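Can a robot wipe down a table yet, or is it all still video tricks?

Posted by Ruba Khoury in Home & Workshop

My brother-in-law is convinced we'll all have a machine doing the housework before his kids finish school. He sent me a clip of one cleaning a bench, sped up of course, and says I should hold off on hiring a cleaner for the shop. I have glossy white tables that show every smear. Is there anything I can buy that will pick up a cloth and wipe one properly? Not a vacuum disc, I already own one and it eats cords.

Trinh Tạ replied

No. I fit out showrooms and get asked this every few months. A floor machine has one job on one flat surface. Wiping is a different kettle of fish. You have to find the cloth, pick it up when it's lying any old way, press hard enough to shift the grime and then notice whether you shifted it.

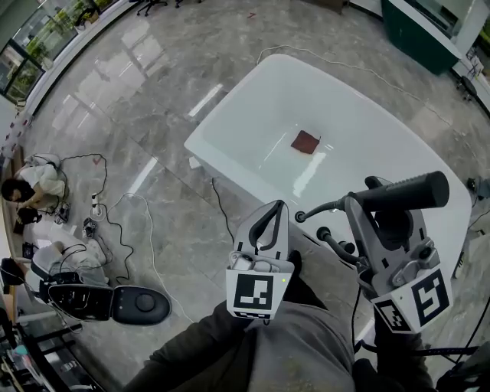
Last changed by Trinh Tạ in July (fixed a typo, added a bit on shine)

A small dark cloth on a shiny white table sounds like the easiest chore in the building. Look at the glare on that top, though. Bright streaks like those are hard enough for me to see past when I'm hunting for a smear, and I've yet to meet a machine that tilts its head to check from the side. The cloth is slightly crumpled as well, so there's no tidy corner to grab. And the floor has cables on it, same as every workplace I've been in, which won't help anything that has to drive itself over to the table.

People will tell you the arm is the clever bit. I'd want to see one do 100 tables in a row at normal speed, in a room it hasn't met, with nobody stepping in. One good wipe on video means very little to me. Ask your brother-in-law who rinsed the cloth.

Algirdas Kütt replied

Disagree a bit. My nephew reckons the Drivska people are close. Haven't seen it myself. Price I heard was 3657 but he didn't say in which currency or if that included the arm.

Siham Jaber replied

I'd hire the cleaner. We trialled a Starier unit at work for a fortnight and it was fine at pushing a pad back and forth if one of us laid the pad flat first. It missed the rounded corners of the tables every time, and coffee rings got spread into bigger coffee rings. By the second Tuesday it was parked beside the photocopier.

If the smears are what's bugging you, use two cloths, one damp and one dry, and go over it with the dry one straight away. Takes me a minute a table.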